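Why I finally quit my sourdough (and what I bake now)

July 30, 2021

So I did it. I threw out the starter. Fourteen months of feeding that jar every morning before I'd even had coffee, and on Tuesday's trash it went, well, into the compost, because I felt bad.

I know some of you are going to write in. Elaheh Shojaei already did, and she used all caps! She gave me that starter in the first place, and hers is still going strong over in Stultstead, where apparently everyone has a cool pantry and endless patience. My kitchen gets up to 80 degrees by lunchtime in the summer and the dough just turns to soup on me. I tried the fridge. I tried less starter, then more salt. I tried getting up at five, which lasted two days.

What I make now is a plain yeasted pan loaf. It's flour, water, a spoonful of honey, salt, a bit of butter, and a packet of yeast from the store. I mix it after breakfast and we eat it at lunch (okay, a late lunch). The kids like it better. I think I like it better too, at least for toast. 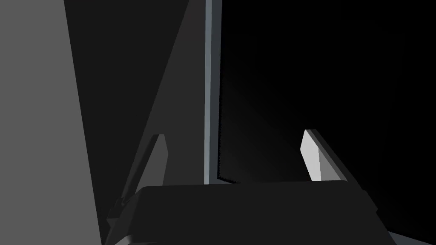
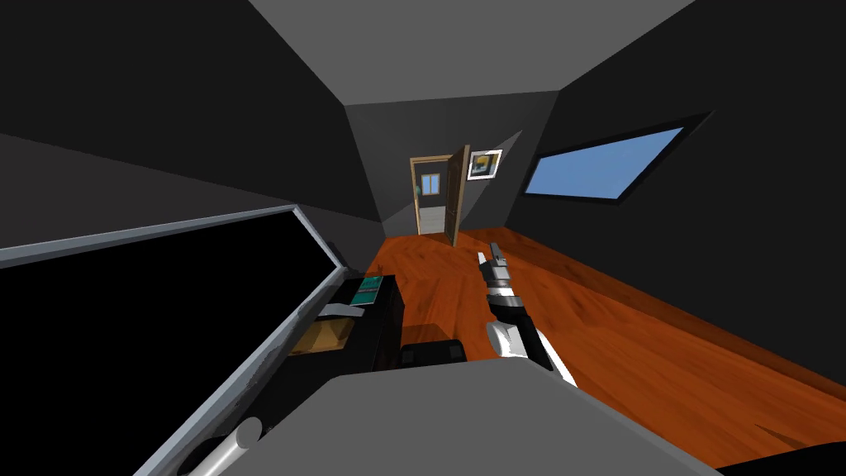 The one thing I do miss is the crust. A pan loaf is soft all over, and there's a certain kind of soup that really wants something you have to chew. For those nights I've been walking down to Rusnák, the little bakery by the post office, and buying a round rye. It costs more than I'd like and it's gone by the next morning, but I don't have to feed it!

A couple of you asked about the pan. It's my mother's old one, dented at one corner, and I couldn't tell you the size. If your dough fills it a bit past halfway before the last rise, you're fine. I bake at 375 until the bottom sounds hollow when I knock on it, then I turn it out right away so it doesn't get soggy.

I might start over in September when the house cools down. Elaheh says she's saving me a jar. Meanwhile I've got half a bag of whole wheat to use up, so if you have a good recipe for rolls, please leave it in the comments. Nothing with raisins, my youngest picks them out and leaves them on the couch.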